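Hulengate Recycling Service
Print this page | E-mail this page

1/ The Hulengate drop-off site has new rules for household packaging beginning in December. This thread sets out what residents need to know.

2/ Residents may bring up to 30 boxes per visit. Larger loads go to the Geraghty yard, which takes up to 500 at a time by appointment.

3/ Please empty every box before arrival. Manuals, cables and plastic trays are sorted separately at the Trastulden counter. 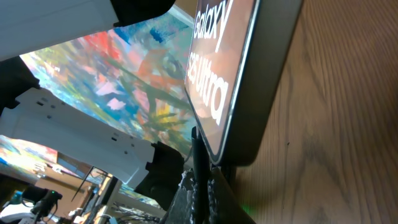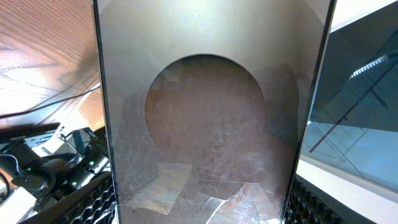
4/ Flattening is requested for shipping cartons only. Small retail boxes may stay in their original shape - staff check them for batteries and flatten them on site. A phone box like the Galaxy S25 Ultra one in the first picture belongs in this group, and should be handed over with its lid.

5/ Food-stained packaging cannot be accepted. Please place it in the household trash.

6/ The Hiltis collection truck will continue to serve streets north of the canal. It makes 2 stops on each round, and residents do not need to register.

7/ A printed guide has been mailed to 600 homes. Further copies are available at the front desk.

Comments

Does the limit apply per car or per person?

The Geraghty yard phone line was busy all morning. Is there another way to book?

Thank you for keeping the truck.

Related
Hiltis truck: revised stops
What the Trastulden counter accepts
Batteries and small appliances
Booking a visit to the Geraghty yard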